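4.2 Do buyers pay for the amenity, or for the listing that mentions it?

Developers of high-end apartments like to say that a particular fixture "sells the unit." The heated floor sells it, or the second dishwasher, or the steam shower. We found this claim in nearly every brochure we collected and in most of our interviews with sales staff. We did not find much evidence behind it. In this section we ask what our own records can say on the matter, and the answer is less than we had hoped.

The sample consists of 774 closed sales in new buildings marketed by two firms, Birnia and Tramitz. For each sale we have the asking price, the closing price, the floor, the area, and the full text of the listing as it stood on the day the contract was signed. Of these, 174 involved at least one change to the fittings requested by the buyer before closing. The firms call these changes "custom work." The term covers everything from moving a closet door to joining two units into one, and the files rarely say which, so we treat the category with some suspicion.

Earlier work by Matubbar and Ban reported that units with custom work closed nearer to the asking price than units without it, and took this as a sign that flexible developers are rewarded. We can reproduce the pattern in our data. We do not accept the reading. A buyer who asks for a different tub has usually already decided to buy. The request comes late in the process, often after the price is settled, and it tells us who was keen, and very little about whether the tub mattered. Sales staff also told us that they are slower to offer custom work to buyers who bargain hard. If that is common practice, the link between custom work and price would appear even if no buyer cared about fittings at all.

We tried to separate the two accounts by looking at timing. In 88 of the custom files there is a dated note showing when the request was first made. The rest have only a signed change order, which tends to be written up in batches at the end of the month. Using the dated files alone, the gap between requests made before the price was agreed and those made after is small and changes sign when we drop the largest units. A reader who wants to believe in the amenity premium could find it here, and so could a reader who does not. We would rather report it as unresolved.

Listing text is a further problem. Both firms rewrite a listing when a unit sits unsold, and the rewritten version nearly always names more fixtures than the first. The number of fixtures named is therefore partly a record of how long the unit has been hard to sell. Models that enter the count of named amenities as a plain predictor, as much of the trade literature does, will mix up a slow unit with a well-equipped one. Oh makes a similar point about parking, and we think it applies with more force to bathrooms and kitchens, where there is simply more to name.

We also asked whether buyers notice fittings at all during a viewing. The firms hold strong views on this. One sales manager at Tramitz said that clients "go straight to the kitchen," but the viewing logs do not record rooms, only arrival and departure, and most viewings end within the hour. In-ho Ha, who coded the interviews, marked 2 buyers as having named a specific fixture without being asked. One of them named it wrong – the apartment had a gas range, and she remembered induction.

None of this shows that amenities are worthless. It shows that the usual evidence cannot tell a buyer's taste from a seller's habits, and that the figures quoted in brochures should not be carried into appraisal work until someone has dealt with the order in which things happen.
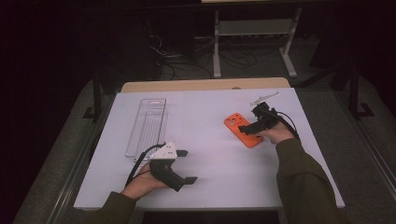
Figure 3. White tabletop with a clear plastic tray, an orange phone case, and two hand-held grippers.

4.3 Limits of the sales records

Two firms are not a market. Birnia and Tramitz build for the same narrow group of buyers, and their contracts were drafted from a shared template, so agreement between them should not be counted as independent support. We approached Özkan and Zustau for comparable files. The first declined, and the second sent closing prices without listings, which we could not use.

Closing prices also leave out credits. A developer may hold the recorded price steady and give the buyer storage, a waived fee, or free custom work instead. Where credits were written into the contract we subtracted them at the value stated. MacRitchie argues that stated values run high, and we have no means of checking. If he is right, units with custom work sold for more than our tables suggest, by an amount that would differ from building to building.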